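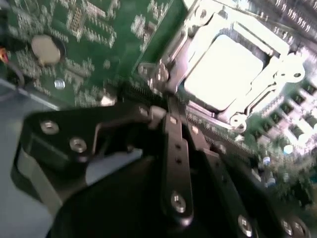
Processor checks on the Molitia workstations cover the socket, the board around it, and whatever the last person left in the case. Work through the items in order and write something in the comment space even if the answer is yes. Before the socket gets any attention, find the coin cell, a flat round disc sitting in its holder among the very small parts, and confirm it's seated. It costs less than lunch and can waste an entire afternoon. The sheet below is the working copy from the Plisex repair room, comments included, because the comments turned out to be the only part people read.

BEFORE THE PANEL COMES OFF

1. Machine shut down from the operating system, then switched off at the supply.
Yes. "Asleep" was struck from the list of acceptable answers in July.

2. Power cord out of the machine and out of reach.
Yes. Hanging it over the monitor counts as out of reach only if you are short.

3. Power button held down for a few seconds with the cord removed.
Yes. A fan gave one small twitch, which is normal and still made two people step back.

4. Wrist strap on, and clipped to bare metal.
Yes, second attempt. The first attempt was clipped to a painted bracket. The strap was doing roughly the work of a bracelet.

5. Drinks off the bench.
Yes, after discussion. A lid does not make it a different category of drink.

6. Asset tag matches the job ticket.
Yes. Ticket says 3,280, tag says 3,280. Please keep doing this one. It is the dullest item on the sheet and the only one that has ever stopped us from fixing the wrong computer.

INSIDE THE CASE

7. Tower laid flat, open side up, and stable.
Yes. No rocking. Check for a stray screw underneath before blaming the bench.

8. Side panel set down where it won't be stepped on, leaned on, or used as a tray.
Partly. It was set down well and then used as a tray. Screws go in the dish. The dish is the thing labeled DISH.

9. Cables clear of the socket area.
Yes. Nothing pulled tight. If a plug has to come out, write down where it lived. "I'll remember" is recorded on the old sheets many times, usually just above a note asking what this plug is for.

10. Dust removed.
Mostly. Short bursts, can upright, fan blades held still. Making the fan howl is enjoyable and bad for the bearing.

11. Coin cell seated, no crust on the holder.
Yes. No crust.

12. Capacitors flat on top, no bulging or leaking.
Yes. Use a flashlight held low and to the side. Overhead glare makes every part on the board look either perfect or missing.

SOCKET AND PROCESSOR

13. Lever released and load plate fully open before the processor moves.
Yes. Fully open means fully open. If you are holding it up with one finger and thinking of it as open, it is closed and waiting.

14. Processor held by its edges only.
Yes. Metal lid up, contacts down, nothing touching the underside. There is no amount of clean that makes a thumb acceptable.
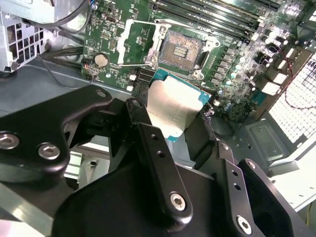
A comment from the Kashindye room objected to the old wording here, which told people to lower the processor "gently": everyone believes they are gentle, including whoever flattened the corner of our last socket, so could the sheet please say straight down, no sliding, no nudging it into place afterward? It now says that. The same comment asked for a line about stopping when something feels wrong, and that is item 17.

15. Socket contacts inspected before anything goes in.
Yes. Look from at least two directions. Straight contacts make an even pattern, and a bent one catches the light differently from its neighbors. If you see a bent one, put the tweezers down and fill in the damage slip. Everyone thinks they are good with tweezers – the damage slips suggest otherwise.

16. Processor lowered straight down, notches lined up, no sliding.
Yes. It should drop in under its own weight. Compare the notches and the corner mark with the socket first, while the processor is still in the air and your options are good.

17. Stop if it doesn't sit flat.
Not needed on this job. Lift straight up, look again, start over at 15. Pushing has been tried by others on your behalf.

18. Load plate closed and lever latched.
Yes. The lever takes more force than feels polite, and may creak. A creak is fine. A crunch goes on the damage slip.

19. Old paste cleaned off, new paste applied, cooler fastened evenly.
Yes. One small dot in the middle. The previous job appears to have been frosted.

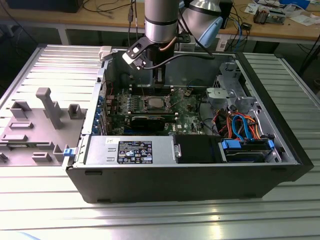
Tower on its side, panel off, with the power supply label facing up.

CLOSING UP

20. Power supply label read and copied onto the sheet.
Yes. Copy it while it's readable. Reading it later with a phone wedged into the case is a skill we would like to see die out. The supply itself stays shut. No item on this sheet involves opening it, and none ever will.

21. Graphics card and memory pressed home.
Yes. Memory latches closed on both ends where there are two.

22. Drive cables checked at both ends.
Yes. One was resting against its socket in a convincing way. Now plugged in.

23. Tools counted back in.
No. 6 out, 4 back. One screwdriver was in a pocket and the other was in the dish, with the screws, which at least shows that somebody has found the dish.

24. Started once with the panel off, hands clear, cooler fan turning.
Yes. Watch the fan before you watch the screen.

25. Temperature under load noted after the Diltia test run.
82 at the peak, in Celsius, then settling lower. Acceptable for this model. Write the unit – last month we had a reading that was either fine or a kitchen recipe.

26. Panel back on with all its screws.
Yes, all of them. Leftover screws mean the job is still open, and taping them to the inside of the case is not a closing procedure.

Carried over to the next sheet: new labels for the anti-static bags, one replacement wrist strap, and a bigger dish.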